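From: Seul-gi Ma
To: omthorpe-dev
Subject: Re: [omthorpe-dev] shelf segmentation drops the middle object

On Saturday, Florencio Herrero wrote:

> After the merge I get two object clusters on the top board instead of
> three. The round one in the middle goes missing in 331 of 2,809 frames.
> The depth image looks fine to me. Is this the plane fit again, or did
> the tracker change? I am on the default config with min_cluster_points
> at 400.

It is the plane fit, but only indirectly. The tracker was not touched in that merge.

The new code fits the support plane over the whole top region, including the raised board at the back. When enough of that board falls inside the inlier band, the plane tips forward a little and the band near the front edge gets thicker. Anything standing there loses its lowest points, and a small object can drop under 400 and be thrown out as noise.
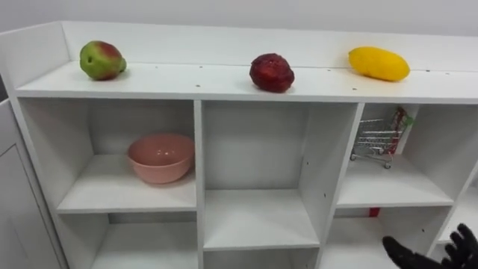 The cluster filter has a second problem, which is that it runs before the color and depth masks are joined. I would swap those two stages regardless of what we do about the plane. With the red fruit nearer the front edge than the green one, it is the first to suffer from a tipped plane, and the yellow one close to the backboard has the opposite risk: its points can be merged into the board. Please check both when you test.

Three changes are on the branch plane-split:

1. The back board is fitted first as a vertical plane and removed.
2. The support plane is then constrained to within 25 mrad of the shelf frame normal.
3. The cluster filter runs after the mask join.

The cubbies below are handled by a separate pass and should give the same output as before. If they do not, send me the log. The wire basket on the cart still returns patchy depth, and I have no fix for that – Nana Abugri was looking at filling it from the stereo pair.

Please do not lower min_cluster_points to work around this. Lucía Soler tried that on the Aranda setup and got false clusters from the screw holes.

Seul-gi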